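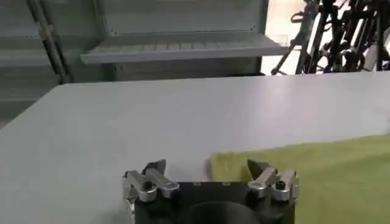
Seit Februar nehme ich mir vor, endlich die Schublade mit den Tüchern in Ordnung zu bringen, und wie das mit solchen Vorsätzen eben ist, kam immer etwas dazwischen. Erst war es das Wetter, dann die Steuererklärung, dann hatte ich schlicht keine Lust (das darf man auf seinem eigenen Blog ja mal zugeben). Dabei mag ich meine Tücher wirklich gern. Ich habe sie in allen möglichen Farben, und am liebsten sind mir die Töne, bei denen man nie so recht weiß, wie man sie nennen soll. So ein gelbliches Grün wie bei dem Tuch auf dem hellgrauen Tisch zum Beispiel – ist das noch Limette oder schon Olive? Ich könnte darüber eine ganze Tasse Tee lang nachdenken, und auf einer ruhigen, grauen Fläche kommt so eine Farbe für mein Gefühl am allerschönsten heraus.

Jedenfalls habe ich mir am Vormittag den großen Tisch freigeräumt und die Schublade einfach darauf ausgekippt. Was für ein Berg! Geschirrtücher, Staubtücher, Servietten von meiner Großmutter, zwei Stück, die wohl einmal zu einem Kissenbezug gehört haben, und dazwischen ein Waschlappen, den ich seit dem Umzug vermisst hatte. Ich bin ja eher der Typ, der beim Aufräumen alles erst einmal in die Hand nimmt und sich erinnert, woher es kommt, und deshalb dauert es bei mir auch immer so lange. Die blau karierten sind von Flesance, die habe ich damals im Ausverkauf mitgenommen, und sie sind mit jeder Wäsche weicher geworden. Die dünnen von Flala dagegen fusseln bis heute, damit poliere ich kein Glas mehr.

Beim Falten habe ich lange herumprobiert. Früher habe ich alles zu flachen Quadraten gelegt und gestapelt, und sobald ich das unterste brauchte, war der ganze Stapel dahin. Jetzt mache ich es so: Tuch glatt ausstreichen, der Länge nach auf ein Drittel legen, dann von der kurzen Seite her zu einem kleinen Päckchen falten und aufrecht in die Schublade stellen. Gerade das Ausstreichen mag ich sehr. Man fährt mit der flachen Hand über den Stoff, die Falten gehen zur Seite weg, und im Kopf wird es auch ein bisschen ruhiger. Dicke Frotteetücher sind dafür übrigens nicht so geeignet, die gehen immer wieder auf. Die rolle ich lieber.

Für die Unterteilung habe ich mir 3 Einsätze von Koreo gegönnt, schlichte Kästchen mit Stoffbezug. Einer ist für die Küche, einer fürs Putzen, und in den letzten kommt alles, was zu schade zum Benutzen ist und wovon ich mich trotzdem nicht trenne. Aussortiert habe ich am Ende 5 Tücher, mehr habe ich nicht übers Herz gebracht. Aus denen schneide ich Lappen für die Fahrradkette und für die Schuhe.

Als Nächstes wäre der Schrank im Flur dran, da liegt noch die Tischdecke von Baptista, die ich schon ewig kürzen will. Aber erst einmal freue ich mich an meiner Schublade – ich habe sie seit heute Mittag bestimmt öfter aufgemacht als im ganzen letzten Monat!

Neueste Beiträge
Leinen waschen, ohne dass es knittert
Großmutters Servietten und wie ich sie flicke
Ein neuer Platz für das Bügelbrett
Mein Nähkorb im Frühling
Stoffreste nach Farben sortieren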